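Forum Unent > Atelier et rangement > Panneaux perforés

Pince qui bascule sur un crochet en U, quelle solution ?

Gbeho
Bonjour. J'équipe un panneau perforé au-dessus d'un établi en bois. Les tournevis et les ciseaux ne posent pas de difficulté. La pince, si : manches écartés, elle pivote sur le crochet et finit par glisser. Poignées bimatière, avec une garde évasée côté tête. Crochets Punilex, fil métallique, masse de la pince 400 g. Faut-il la suspendre tête en bas ou tête en haut ? 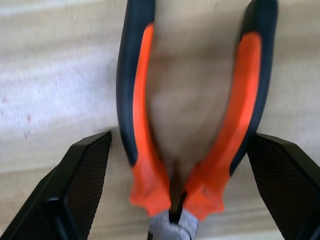 Brukum
Tête en bas, un manche de chaque côté du crochet, l'articulation en appui sur le fil. Il faut un U dont la largeur reste inférieure à celle des gardes, sinon la pince descend d'un coup dès que les manches se referment. Vérifier aussi le jeu du crochet dans le trou : au-delà de 2 mm, il se relève quand on décroche l'outil. Une bride de blocage règle le problème. 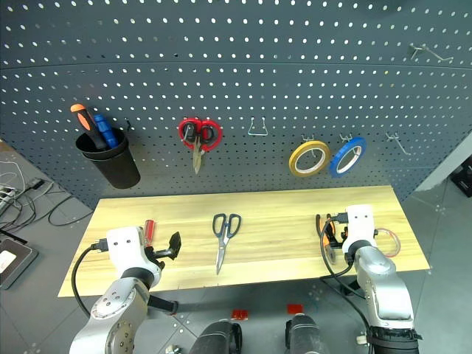
Avant de changer de crochet, je reverrais l'implantation. Une pince se prend d'une main, souvent sans regarder, donc elle va du côté de la main dominante et à hauteur de coude. Pour un droitier, le U métallique libre entre les ciseaux rouges et le ruban jaune convient comme position, à condition que les manches écartés ne touchent pas le rouleau. Sinon, décaler les deux rubans vers la droite.

punilex_35
moi je les mets dans un tiroir, 2 ans sans souci. Un aimant marche aussi mais ça ramasse la limaille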